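Grarix Festival Adds Second Stage for July

Saturday, October 22, 2022

The Grarix music festival will run on two stages next July, organizers announced this week. The new one goes up at the north end of Drosel Park and will host 47 acts over the long weekend, most of them local bands and solo performers.

Main stage headliners have not been named. Folk-rock group Fletetti is confirmed for opening night.

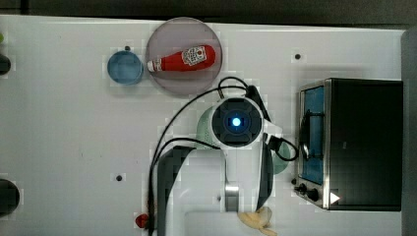 Photo: Grarix Festival press office

Capacity is set at 3000 people a day, up slightly from this year. Day passes cost $60 and go on sale in the spring - children under 12 get in free with an adult.

Bands that want a slot on the new stage can apply through the festival website until the end of January. Sets there will last about 40 minutes. Parking will again be at the Mets lot, with a shuttle to the gate.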